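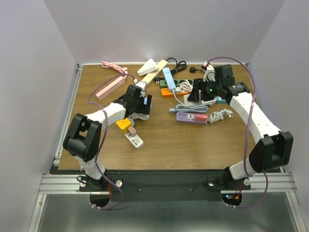 Chapter 4. Going to see one working

Most people's first robot is met on an open day, and most people come home having learnt very little. This chapter is about fixing that. Take the Nulo bench at Brullden, where our June group spent the morning. Two white arms, one table, and a heap of power strips and cables to sort out. Visitors watch the arms. Watch the heap instead – pale blue cable in a neat coil, white cables lying across the green and orange strips, one thing half hiding the next. That is the hard part. A rigid box keeps its shape when you pick it up, a cable doesnt.

Before you go. Read section 4.2, the safety notes, and write down three questions. Real ones. "How fast is it" is not much use. "What does it do when it drops something" is better.

On the day. Stand where you can see the grippers, not the screen. Demonstrations at Brullden last 19 minutes, groups of up to 30, and the talking takes up more of that than you would like. Note every pause. Ask if a person is steering or if the arms are running on thier own – staff will tell you, but only if asked.

Afterwards. Write up the same evening. The Prernis site, open to visitors since 1978, gives out a printed sheet, Xue does not, so bring paper to both.

Key words for this chapter: gripper, joint, workspace, occlusion, deformable object.

4.1 What counts as a demonstration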